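Gripper trials on the two-arm table
June 8, 2025

The comparison between the Serra and Gekmont grippers is now far enough along to report on. Several readers asked after the December issue whether we would publish something before the whole test plan was finished, so this item covers the setup, the first results on soft objects, and what still has to be done. The full tables will go into the Skilside report later this summer.

The question is a simple one. Both grippers fit the same wrist, both are driven by the same controller, and both cost about the same once the mounting parts are added. The Gekmont closes faster and has the stiffer fingers. The Serra is slower, and its fingers give a little on contact. We wanted to know which one we should order for the next build, and whether the difference matters enough to hold up the order.

The objects were picked to be awkward. Rigid blocks tell you very little, as any two-finger gripper can lift them. Soft things with folds and stems are harder. They change shape when pressed, they hide their own edges from the camera, and a grasp that looks good from one side may have caught only a pinch of fabric.

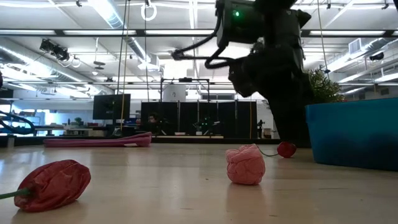 A trial starts with the arm at its home pose and ends when the object has been held clear of the table for five seconds, or when the operator calls it. We score three outcomes: held, dropped and missed. An object that is lifted by a stem or a loose fold still counts as held, but it gets a note. Sumathi Sastry wrote the scoring sheet and has gone through all of the notes herself, which keeps the calls consistent from one operator to the next.

So far we have 837 scored trials. On the plush and crumpled pieces the Serra held 95 percent and the Gekmont held 80 percent. Most of the Gekmont's failures were drops soon after the lift, with the fabric sliding out between the fingers. Its misses were no more common than the Serra's. That points at the finger surface and the closing force, and away from the aiming.

We tried lowering the closing force on the Gekmont by 25 percent. This helped on the roundest objects and made things worse on flat cloth, where the fingers no longer pinched hard enough to pick up a fold. Changing the force for each object would fix both cases, but then the operator has to choose a setting before every trial, and we would like to avoid that.

Flat and thin items are the second group. These are slower going. A folder or a slab lying on wood gives the fingers nothing to get under, so the usual approach is to slide the item to a better spot or tilt up one side first. With two arms there is the option of pressing on one end and lifting the other. We have only begun on this and the numbers are too small to print.

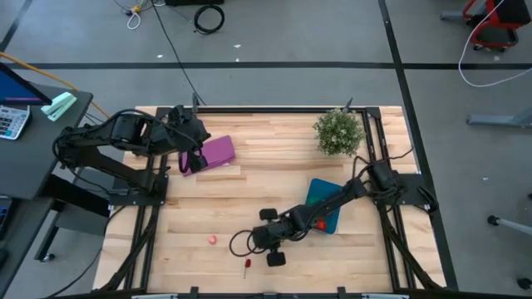 Camera placement has taken more time than expected. The overhead view is the best one for planning, as it shows the spacing between objects and how close the two arms are to each other. It is poor for judging height. With the fingers pointing straight down, a gripper just above an object and a gripper touching it can look the same from up there. The low side view answers that question well, but the ceiling lights are strong from that angle and the arm goes dark against them. Raising the exposure brings back detail on the arm and washes out the tabletop.

For now we record both and let the scorer switch between them. Clondow has lent us a second lens for the side position, and we plan to repeat a short block of trials with it before deciding whether to move the camera.

Cable routing also came up. The cables need enough slack for the wrist to turn fully, and that slack makes loops that can pass in front of the side camera or brush a tall object. We shortened one run and then had to put the length back when the wrist reached its limit early. A clip at the middle joint is the next thing to try.

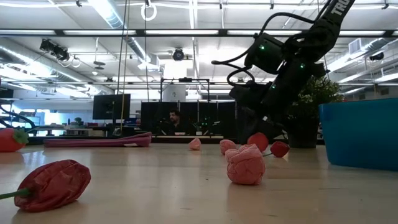 Crowded layouts are the last group on the plan. When several pieces sit close together, finger width starts to matter as much as grip. The Gekmont's fingers are narrower and should have an easier time getting between neighbors, so its overall score may rise. We have asked the operators to note any case where a second object is moved or picked up along with the target – those will be listed separately and won't count as failures.

No order has been placed. If the crowded trials don't change the picture, we will go with the Serra for the left arm and keep one Gekmont on the right for thin items. Anyone who has run either gripper with softer finger pads is asked to write to Sumathi at the Skilside office with the pad material and thickness. The scoring sheet is available from her as well.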